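육각렌치 정리 못 하는 사람의 자전거 독학 2년차 타래
읽는 시간 6분

1/
자전거 정비 혼자 배운 얘기 좀 길게 씀. 출근 전이라 급함. 오타 봐주세요

2/
시작은 진짜 별거 없음. 브레이크에서 소리 남. 가게 맡김. 돈 냄. 일주일 뒤 또 소리 남. 또 맡김. 세번째 가려다가 그냥 유튜브 켰음

3/
그때 산 책이 하나 있는데 Marites Salazar라는 사람이 쓴 얇은 정비 입문서. 번역 안 됨. 영어 읽다가 토크 나오는 챕터에서 두 달 멈춤. 근데 그 챕터가 제일 중요했음ㅋㅋ

4/
토크. 처음엔 "꽉"이 답인 줄. 아님. 스템 볼트 꽉 조이다가 나사산 해먹음. 부품값보다 배송비가 더 나왔다

5/
그래서 첫번째 교훈: 볼트는 손끝으로 시작. 공구로 시작하지 마세요. 손으로 두세 바퀴 안 돌아가면 비뚤어진거임. 빼고 다시. 귀찮아도 다시

6/
공구 얘기 물어보는 분 많아서. 나는 L자로 1년 버티다가 T자로 넘어감. 긴 축 + 손잡이. 깊숙한 볼트 돌릴 때 손등 안 까짐. 이게 큼

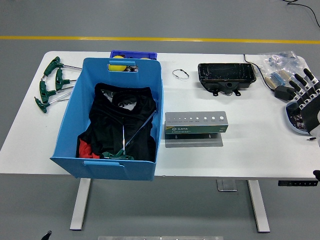
Constanza Bravo

7/
T자라고 만능은 아님. 페달 풀 때는 긴 L자가 나음. 지렛대가 길어야 함. T자로 페달 풀려다 손목 나갈뻔한 적 있음 (있다)

8/
페달 말 나온 김에. 왼쪽 페달은 나사가 반대입니다. 왼쪽은 시계방향이 푸는 방향. 알고도 틀림. 나는 왼쪽 크랭크 안쪽에 화살표 스티커 붙여놓음. 부끄럽지 않음

9/
사이즈는 4, 5, 6이 거의 다 함. 8은 페달이랑 크랭크에 가끔. 세트로 사면 맨 작은 애들은 평생 새것. 2mm 잃어버린 줄도 모르다가 변속기 한계나사 만질때 찾게 됨. 꼭 그때

10/
브랜드 추천은 안 하려고 했는데 디엠이 계속 와서. 나는 Bekis 거 씀. 손잡이 덜 미끄러움. 끝. 친구 Arnel Baluyot은 Goossens 파인데 둘이 만나면 이걸로 저녁 내내 싸움. 써보면 별 차이 없음. 끝이 뭉개진 렌치만 안 쓰면 됨

11/
끝 뭉개진 거 구별법: 육각 모서리를 손톱으로 긁어보기. 걸리는 느낌 없이 둥글면 볼트 머리까지 같이 망가뜨림. 아까워말고 버리세요. 난 아까워하다가 볼트 머리 뭉개서 결국 가게 갔음

12/
가게 사장님이 아무 말 안 하고 빼주심. 그 침묵이 수리비보다 아팠다

13/
체인 얘기. 기름 많이 치면 좋은 줄 알았는데 모래 다 붙음. 링크마다 한 방울. 페달 뒤로 돌리고 좀 두고 겉에는 닦아냄. 겉이 번들거리면 많이 친거

14/
나는 2000km 타고 체인 갈았음. 게이지로 재보니까 이미 늘어나 있었고 그때 갈아서 스프라켓은 살림. 거리는 사람마다 달라요. 비 맞고 타면 훨씬 빨리 늘어남. 거리 믿지 말고 게이지 사세요. 싼거 됨

15/
체인 링크 수 세는 거 질문. 나는 그냥 옛날 체인 옆에 나란히 놓고 맞춰서 끊음. 단 옛날 체인이 맞는 길이였을 때만!! 중고로 산 자전거면 처음부터 다시 재야됨. 내건 중고였고 짧았음. 큰거+큰거 걸었더니 변속기가 비명을 지름

16/
7월에 Gekilberg 고개 넘다가 뒷변속기 행어 휘었음. 비탈에서 자전거 눕혀놓고 사진 찍다가 오른쪽으로 쓰러트림. 자전거 눕힐 땐 구동계가 위로. 그러니까 왼쪽으로 눕히세요. 제발

17/
행어는 일부러 약하게 만든 부품임. 대신 휘어주는 애. 근데 자전거마다 모양이 다 달라서 길에서 깨지면 구할 데가 없음. 여분 하나 안장가방에 넣고 다니기. 무게 얼마 안 함. 나 그날 없어서 19km 걸었다

18/
정확히는 걷다가 내리막만 타고 굴러감. 중간에 Rosario Melis라는 분이 트럭 세우고 물 주심. 자전거도 실어주겠다는데 괜찮다고 함. 왜 괜찮다고 했지. 아직도 모름

19/
다시 정비. 변속 조정 순서만 적을게요 저장용

- 제일 작은 톱니로 내리고 케이블 장력 확인
- 상한 하한 나사 먼저. 장력은 나중
- 배럴은 반바퀴씩. 한바퀴 돌리면 길 잃음
- 돌릴 때마다 한 단씩 올렸다 내렸다
- 안되면 행어부터 의심. 나사 탓 아닐 수 있음

20/
저 마지막 줄 때문에 토요일 하나 날렸습니다. 휘어있는 행어 상태로 배럴만 다섯시간 만짐

21/
작업 습관. 뺀 볼트는 뺀 순서대로 늘어놓기. 나는 종이 깔고 연필로 어디 볼트인지 적음. 머리속에 기억한다? 밥 먹고 오면 다 잊음

22/
공구도 쓴 자리에 두지 말고 한쪽으로 몰기. 바닥에 놓으면 밟음. 작업 높이도 중요함. 쪼그리고 하다가 허리 나간 뒤로는 바퀴 빼서 하는 일은 무조건 책상 높이에서 함. 서서 하면 눈이 볼트까지 가까워서 실수도 줄음

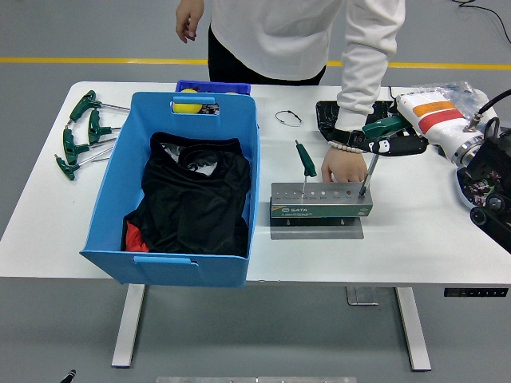

■ 처음 시작하는 분들 위한 정리 (질문 모음)

23/
"스탠드 사야되나요" 처음엔 없어도 됨. 대신 뒤집어놓고 할거면 핸들에 달린 거 다 빼고. 라이트 마운트 부러뜨린 사람 나예요. 유압 브레이크면 뒤집는 거 자체를 별로 안 좋아함. 공기 들어가 있으면 레버 물렁해짐

24/
"토크렌치 꼭?" 카본이면 꼭. 알루미늄이면 있으면 좋음. 스템이랑 싯포스트에 숫자 적혀있음. 그 숫자가 답. 인터넷 댓글이 답 아님 (이 타래 포함)

25/
"그리스 아무거나?" 카본끼리 닿는데는 그리스 말고 카본용 페이스트. 미끄러지면 더 조이게 되고 더 조이면 깨짐. 페달 나사산에는 그리스 꼭. 안 바르면 내년의 내가 욕함

26/
"펑크는요" 튜브 갈기 전에 타이어 안쪽 손으로 훑기. 천천히. 유리조각이 그대로 있으면 새 튜브도 십분이면 끝남. 손가락 베일수 있으니까 장갑이나 헝겊으로. 나는 맨손으로 훑다가 베임

27/
펌프는 작은 휴대용으로 100번 넘게 찔러야 겨우 탈만해짐. 팔이 후덜덜. 집에 있는 스탠드 펌프랑 다른 운동임. 밸브 꺾지 않게 한 손으로 받치고

28/
"돈 얼마나 아꼈어요" 안 아꼈음. 공구 사느라. 대신 자전거에서 소리 나면 어디서 나는지는 앎. 그게 좋아요. 전에는 소리 나면 무섭기만 했는데

29/
맡기는 건 계속 맡김. 휠 트루잉 못함. 세번 해봤고 세번 다 더 휘었음. 서스펜션 안 만짐. 동네 Nestor Aquino 아저씨한테 가져감. 림 돌려보고 한숨 한번 쉬고 20분 만에 해주심

30/
아저씨가 그랬는데 집에서 만지다 가져오는 건 괜찮대요. 대신 뭘 어떻게 만졌는지 말을 해달래. 안 만졌다고 하는 사람이 제일 오래 걸린다고. 저도 한번 안 만졌다고 했음 죄송합니다

31/
Faltix 안장가방 어떠냐고 물어보신 분. 지퍼가 뻑뻑해요. 비는 잘 막음. 튜브 하나 주걱 두개 멀티툴 행어 하나 딱 들어감. 장갑까지 넣으면 안 닫힘

32/
비 온 날 루틴도 짧게. 들어오자마자 체인 마른 헝겊. 바퀴 두번 튕겨서 물 털기. 싯포스트는 가끔 뽑아서 거꾸로 세워두면 프레임 안에 물 빠짐. 처음 했을때 물 꽤 나와서 충격받음. 뽑기 전에 높이 테이프로 표시. 표시 안하면 다음날 무릎이 알려줌

33/
고압세척기로 베어링 쪽 쏘지 마세요. 양동이랑 솔이면 됨. 브레이크 로터에는 기름 묻은 헝겊 근처에도 가져가지 말고. 헝겊 두개 따로 씀. 색깔 다르게. 빨래할때도 따로

34/
비비 소리 찾는 건 다음에 따로 씀. 그건 진짜 김. 미리 말하면 절반은 비비가 아니라 싯포스트였음

35/
버스 온다. 질문은 답글로요, 저녁에 봄

새 글 알림을 이메일로 받아보세요. 언제든 구독을 취소할 수 있습니다.

문의하기 | © Constanza Bravo | 맨 위로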